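## 4. Placing and Loading the Shelving Unit

This section covers the Ziseck open shelving unit (part 3870) when it stands in front of a masonry wall. For plasterboard walls, see the Clondham supplement.

**Caution:** Do not load any compartment until step 7 is complete. A tall unit can tip forward if the upper compartments are filled first.

1. Clear the floor along the wall. Remove mortar crumbs and grit with a stiff brush.
2. Check the wall for raised bricks. If a brick stands proud of its neighbors, move the unit sideways to a flatter stretch.
3. Stand the unit upright with two people. Lift by the side panels. Do not lift by the dividers.
4. Set a level on the bottom shelf, front to back and then side to side. Turn the adjustable feet until both readings are true.
5. Hold the wall bracket (part 872) against the top panel and mark the fixing holes on the wall.
6. Drill into solid brick. Mortar joints do not hold the supplied plugs reliably.
7. Fasten the bracket and pull the unit toward you by hand. It must not move.

**Note:** If a table is used in the same area, set it after the unit is fixed. Leave enough space between the two to reach the lowest compartments without moving the table.
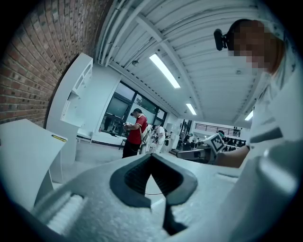 *Fig. 4. Tall white shelving unit in front of a brick wall, with a white table in the left foreground.*

### 4.1 Loading

Start with the bottom row and work upward. Heavy items such as toolboxes and paper stock belong in the lowest compartments. Keep each item fully inside its compartment. The thin dividers separate contents and are not rated to carry weight on their own.

If Jukside labels are used, apply them to a clean, dry edge and press for four seconds. Old adhesive can be removed with warm water and a soft cloth. Do not use solvent on white surfaces.

### 4.2 Rechecking

Recheck the level after nearly 7 weeks of use. Retighten the bracket if the unit moves when pulled.

Section revised in March by Safta Onu. Replaces the Mocanu loading sheet.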